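4. Equipment Planning and Budget

4.1 Scope of the purchase

The budget covers collection hardware only. Robot arms, compute and storage were costed under a separate line and are not discussed in this section. The planning question was how many collection sets to buy, in what order, and how much to hold back for parts that wear out. We define a set as a pair of hand-held grippers with printed markers, the head-mounted device, the wearable pack, and the cables and chargers needed to run all of these for one shift.

Two suppliers were asked for quotes in November. Flukar offered complete sets at a fixed price with a single delivery date. Dargate offered the same classes of parts as separate items, at a lower total but with assembly left to the buyer. A third firm, Abera, quoted for gripper fingers and pads only and was kept as a second source for spares. All prices in the plan are those in the quotes valid on Thursday, December 27, 2018, and no later price changes were taken into account.

4.2 Sizing the fleet

The number of sets was derived from the number of people collecting at the same time, not from the total number of trained operators. The Fandis project schedule called for five active operators per shift. One set per active operator is the lower bound. In the pilot, a set was out of service on 18 of 100 planned shifts, mostly for cable faults and worn finger pads. Repairs were often finished within the shift, but the time lost could not be made up, as the rooms were booked in fixed blocks.

We compared three options: no spare set, one spare set, and a shelf of loose spare parts with no complete spare. The first was rejected on the pilot figures. The second removes most of the lost time but ties up money in parts that rarely fail, such as the pack frame. The third is cheapest per fault covered, provided that a trained person is on site to make the swap. We chose a mix: one complete spare set, plus loose stock for the parts with the highest failure counts.

Shared rooms also limit the fleet. Figure 3 shows two operators at work in a furnished room, one of them handling a towel with a gripper. Tables, seats and a desk take up much of the floor in rooms of this type, and operators wearing packs need clearance behind them when they turn. We therefore planned for no more than two operators per room. A larger fleet would have required more rooms before it required more grippers, and the cost of the rooms was outside our control.

4.3 Wear parts

Finger pads, jaw linings and cables were treated as wear parts and budgeted by use. Cloth tasks are easy on the pads – the loads are small – but they involve many short grasps, and the lining loses grip before it shows visible damage. Rigid objects produce fewer grasps per hour and more edge wear. We set a single replacement interval for both kinds of task to keep the stock list simple. This replaces some pads earlier than needed, and the added cost was accepted.

Cables are the weak point. They are bent, stepped on and unplugged more often than any other part of the set, and a partial fault can go unnoticed until the data are checked. The plan includes two spare cables per set and a short test at the start of each shift. The test takes operator time but no extra equipment.

Markers were not given a budget line of their own. They are printed in house and glued to flat plates, and the cost of a plate is below the threshold at which our purchasing office requires a record. Each gripper must be checked again after its marker is replaced, and this labor is included in the maintenance hours.

4.4 Split of funds and order of purchase

Wear parts and loose spares together take 33 percent of the budget. This is higher than in our first draft, which had been based on supplier estimates of service life and did not include the pilot results. The increase was paid for by dropping one of two planned spare sets and by moving the replacement of room furniture to the next budget year.

Purchases were split into two orders. The first covers three complete sets and all of the loose spares. The second covers the remaining three and is released only after the first sets have passed acceptance. Splitting the order gives up the discount that Flukar offered on a single delivery. In return, faults found during acceptance can be written into the second order, and the funds at risk are cut in half if the design has to change.

Dargate remained cheaper on paper for both orders. When assembly hours were added at our internal rate, the gap closed to a level that we did not consider meaningful, and the complete sets were preferred for their common warranty terms. Groups with idle technician time may reach a different result from the same quotes.

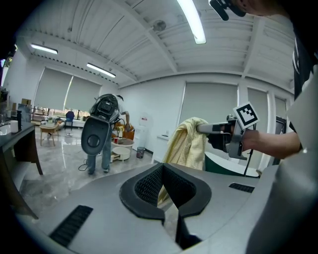 Figure 3. Two operators in a furnished room during a towel handling task, seen from a hand-held gripper.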